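Setting Up Your Toltivine Picnic Tableware

Hi, I'm Mawuli Arthur, and I wrote this part of the guide after unpacking far too many of these sets on my own table!

1. Spread a cloth over the table first. Plastic bowls slide on a bare top, and I like a dark color under all that brightness.

2. Take everything out of the carton and peel off the stickers. If one hangs on, soak the piece in warm water for 20 minutes.

3. Spread the bowls and cups out so you can get at each one — don't worry about matching anything yet.

Bowls and cups out on the green cloth:

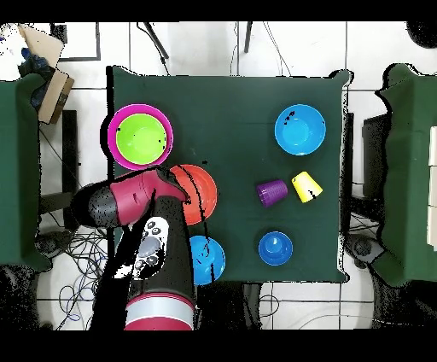
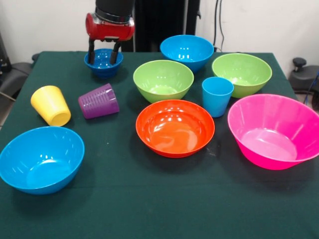
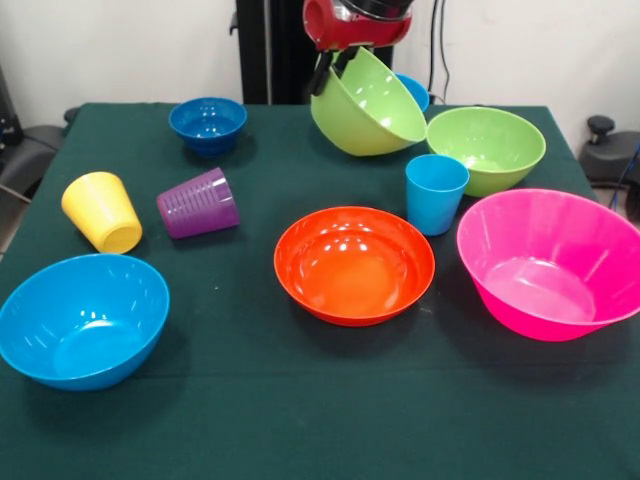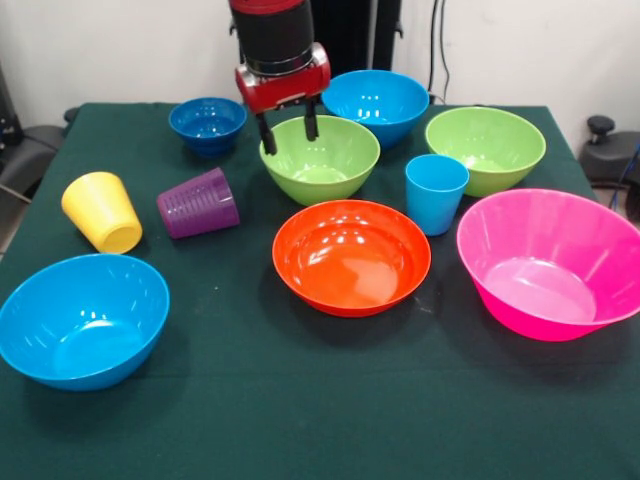 Can I put the bowls in the microwave?
Please don't. They're made for cold and warm food only, and the rims will warp (I lost a good salad bowl that way one Sunday).

4. Wash each piece by hand with mild soap before its first meal. Skip the scouring pads — they dull the shine and you can't get it back.

5. Dry the insides well, then nest the small bowls in the bigger ones. Stand the cups in a separate stack.

Note: If two cups get stuck together, run warm water over the outer one and twist gently. Pulling straight up just makes it worse.

Caution: Keep the set away from burners and hot pans. Toss any piece with a crack in it, even a tiny one.

For spare cups, ask for part 446 when you order.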